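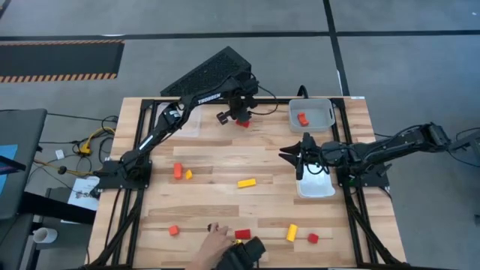
Fig. 1. Two black arms at the table, red block near the left gripper

Print | E-mail

Project report: Saving and loading in Pekenetti

Pekenetti is a turn-based trading game set between two towns, Skultthorpe and Drodthorpe. My part of the project was the save system. When I started in September the game could only be played in one sitting.

The first version wrote every object in the game to a text file. It worked, but a save from the middle of a game came to 3855 lines, and most of them were default values. Loading froze the screen long enough that testers clicked the button again, which started a second load on top of the first.

Version 2 writes only what has changed from the starting state. Each town keeps its own list -- prices, stock, open contracts -- and the loader rebuilds the rest. I also turned off the load button while a load is running.

Testing was done by saving at turn 30, loading, and comparing all 28 goods by hand. Prices matched. Stock in Drodthorpe did not: wagons on the road were saved twice, once with the wagon and once with the town. Moving wagons to a separate list fixed this.

Old saves do not load in the new version. I started a converter but did not finish it. Autosave is also missing, and the save screen still shows file names with no turn number next to them.

Report by O. Zinchenko

Print this page | E-mail this page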